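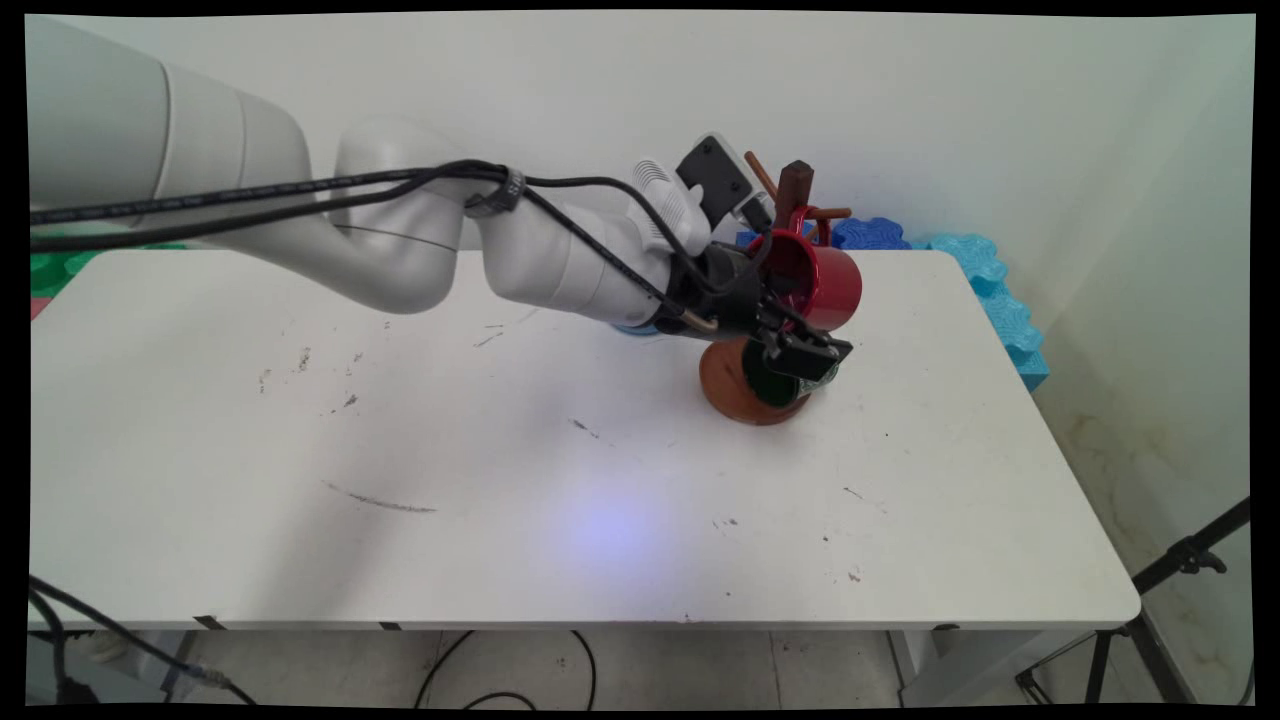

本節では、ヘアブラシを洗った後の保管の方法と、ブラシの根元に残る水分との関係について考察する。ヘアブラシの衛生に関する従来の研究は、主に洗剤の種類と洗う頻度を扱っており、洗った後にブラシをどのような向きで置くかという点は、あまり詳しく述べられていない。しかし、クッション部を持つブラシでは、水は小さい空気穴から内部に入り、置く向きによって出口が上になったり下になったりする。同じ問題は台所の器にもあり、口を横に向けて傾けた赤いマグカップと、その下に立つ木製のマグツリー(図2)を考えると理解しやすい。マグカップは、口が上を向いていれば水をためるが、横に傾けば水は口の方へ移動することができる。また、マグツリーは器を掛けて保管するための台であり、器の底を台の面につけて置く方法とは空気の通り方が異なる。我々はこの「口の向き」と「掛けること」という考え方を、ヘアブラシの保管に応用した。

調査は、Jindosdenにある美容室の利用者を対象として行った。回答者には、自宅で使用しているブラシの形、洗う頻度、洗った後の置き方、髪を乾かす場所の換気について質問した。質問紙は最大488名に配布する計画であったが、途中で回答を中止した者と、ブラシを洗う習慣を持たない者は、分析の対象から除いた。置き方は、毛の面を上にして平らに置く、毛の面を下にして平らに置く、柄を下にして容器に立てる、柄の穴を使って吊り下げる、という4種類に分類した。複数の置き方をする回答者については、最も多く行う方法を一つだけ選んでもらった。

回答の中で多かったのは、柄を下にして容器に立てる方法であった。自由記述によれば、この方法は洗面台の上の場所を取らず、朝にすぐ手に取ることができるという利点がある。一方、立てた容器の底に水がたまり、柄の端がぬめるという不満も見られた。吊り下げる方法を選んだ回答者は少なかったが、その多くは浴室の外の、窓に近い壁を利用していた。浴室の中に吊り下げている回答者は、ブラシがいつまでも乾かないと書いており、吊り下げるという方法だけで乾燥が速くなると考えることは適当ではない。

置き方の影響をより直接に見るため、我々は小規模な測定も行った。試料には、クッション部を持つパドル型のブラシAlleroを用いた。ブラシをぬるい水で洗い、軽く振った後、上に述べた各方法で同じ部屋に置き、30分ごとに質量を測定した。洗う前の質量に戻るまでの時間を乾燥時間と定義した。質量の記録と統計処理には、ソフトウェアJalexを使用した。部屋の窓は閉め、換気扇は測定の間、動かしたままにした。

その結果、毛の面を下にして平らに置いた場合と、毛の面を上にして置いた場合との間に、明らかな差が認められた。毛の面を上にしたブラシでは、表面は早く乾いたように見えても、クッション部を指で押すと空気穴から水が出ることがあった。毛の面を下にしたブラシでは、布の上に水が落ち、その後の質量の減り方が速かった。ただし、下に敷いた布を交換しない場合には、毛の先が湿った布に長く触れることになる。この点について、Zacharopoulosは木製の柄を持つブラシを例として、布を途中で取り替えることを勧めている。我々の測定でも、布を取り替えた試料の方が短い時間で元の質量に戻った。

吊り下げた場合の結果は、単純ではなかった。柄を上にして吊り下げると、空気穴の位置はブラシの中央より下に来るため、大部分の水は外に出る。しかし、Alleroの空気穴はクッション部の端にはないので、穴より低い部分に少量の水が残った。この水は、ブラシを一度横に傾けることで穴の方へ動かすことができた。そこで、吊り下げる前に左右に2回ずつ傾ける手順を加えたところ、乾燥時間のばらつきが小さくなった。傾ける角度については今回は厳密に管理しておらず、測定者の手の動きによる違いが含まれている可能性がある。

Wing-yan Shekは、くせの強い髪の利用者がブラシを濡れた髪に使うことが多く、洗う日以外にもブラシが水を含むことを指摘している。この指摘は本調査の自由記述とも一致する。濡れた髪を毎日とかす回答者の中には、洗う頻度を高くするよりも、使った後の置き方を変える方が続けやすいと述べた者がいた。また、家族で同じブラシを使う家庭では、前の人が使った後の水分が残ったまま次の人が使うことになり、置き方の効果を評価することが難しい。このような家庭の回答は、次節で別に集計する。

なお、本節の測定には制限がある。第一に、試料は一つの型のブラシだけであり、天然毛のブラシや、クッション部を持たない目の粗いくしには、そのまま当てはめることができない。第二に、整髪料が付着したブラシは測定していない。油分を含む整髪料は空気穴を狭くすることがあり、水の出方が変わると予想される。第三に、測定は湿度の高い8月に行ったため、冬の乾いた部屋では置き方による差が小さくなることも考えられる。整髪料の影響については、空気穴の大きさが異なるブラシを加えて、同じ手順で測定を続けている。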